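Gripper notebook, tableware cell
27th October

Continuing the pad comparison on the table-setting task. Two finger sets on the bench: the Mirnberg fingers with the stock molded pads, and the Fekstead fingers with the textured black facing. Same arm, same controller, same wrist camera mount. Cevitz controller is still on the September build. I did not want to change firmware and fingers in the same week.

Started with the bowls. A bowl is the easy item by size and the awkward one by shape. The fingers have to come down on the wall, and the wrist view loses the rim at close range, so the last part of the approach is done on the pose estimate alone. Yaw error matters less here than on the square dishes. Height error matters a lot.

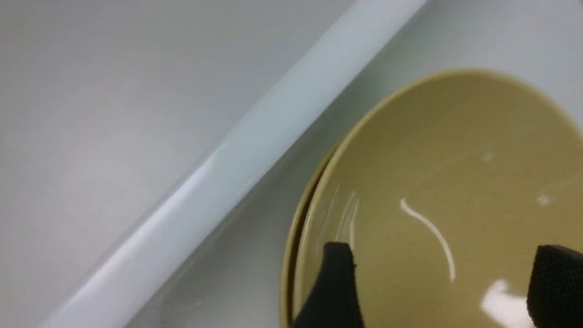 Closing force is set at 30 percent for bowls on both finger sets. Going higher on the stock pads made the bowl tip toward the moving finger before it lifted. Going lower on the textured set made no difference I could find in the log, so I left both the same to keep the comparison clean. Glare on the inner wall is still pulling the depth estimate off. The estimate reads the highlight as a surface nearer than it is. Tried the shorter exposure from the Kowalchuk notes: highlights better, everything dark much worse. Reverted.

Log range for the bowl runs is 2641 to 3429. There are gaps in the numbering where the controller was restarted, so do not use the difference as a trial count. Usable bowl trials after removing aborted ones: 124, both finger sets together. Split by finger set is in the spreadsheet, second tab.

Rough impression before the numbers are worked up: textured facing holds better on a curved wall and releases worse. On release the bowl tends to follow one finger a few millimeters. Stock pads let go cleanly but slip during the lift if the grasp is shallow. A slower open might fix the first problem. Nothing on our side fixes the second except going deeper.

Full place setting next. Target layout is on the black tray — square dishes left, bowl right, chopsticks and spoon with the bowl. Stock stays in the bins along the green cloth.

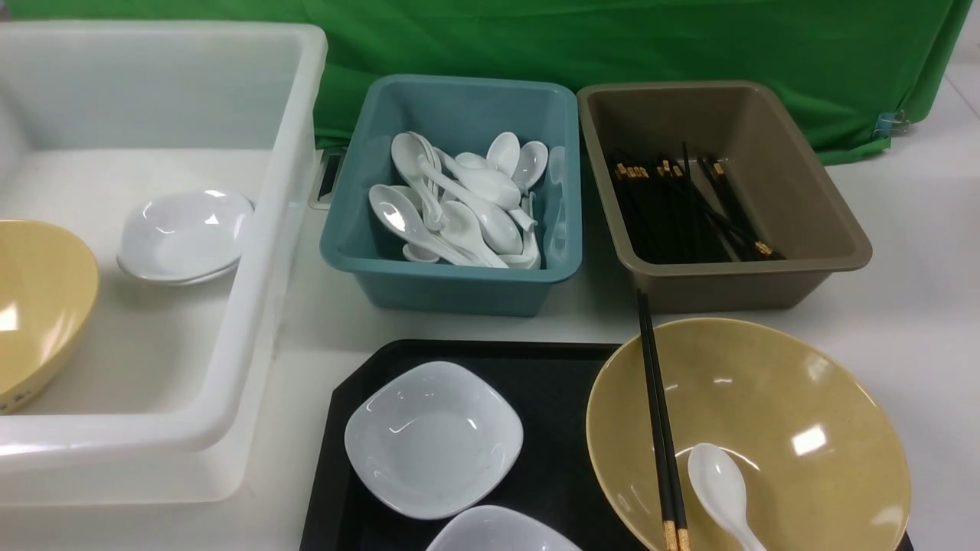 Spoons are the worst pick by a wide margin. They overlap in the bin and the detector merges neighbors into one long object. Picking by handle works when a handle is clear of the pile. Chopsticks come up in twos and threes with either finger set. I want to try a narrower tip before blaming the pads.

Other notes:
Finger swap needs a new tool offset every time. The saved Mirnberg offset was out by enough to touch the tabletop.
Check the pad screws on the Fekstead set before the next session.
Head camera and wrist camera timestamps still drift apart over a long run. Restarting both clears it.

To do: slow-open test on the textured set, bowls only, same force. Then square dishes on both sets. Leave spoons until the detector is retrained.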